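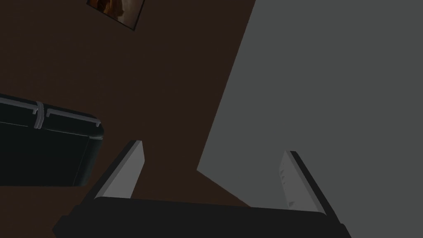
Remote control sessions, gallery

Saturday, September 18, 2021

Views from the wrist camera in the simulator, where Pirmin Zaugg and Thaddäus Lüthi are teaching the arm by driving it with a hand controller. Each run is recorded and later used to train the Fornel model. The set so far holds 611 runs, and we want 3000 by the end of November.

1. Open gripper over the brown floor
Fingers spread wide, nothing held. The dark box-like object with the pale clip on its rim is to the left, and the small framed picture is further off. The grey area on the right is plain, with no markings to steer by.

Notes on the runs

The operator sees only this view while driving. Pirmin uses slow, short movements and keeps the fingers open until he is ready to close them. Thaddäus turns the wrist first and then moves in.

A run is thrown out if the operator stops for too long. We lost 28 that way in the first batch.

Recordings are kept on the Birkadico server under the operator's surname. Please don't rename the folders.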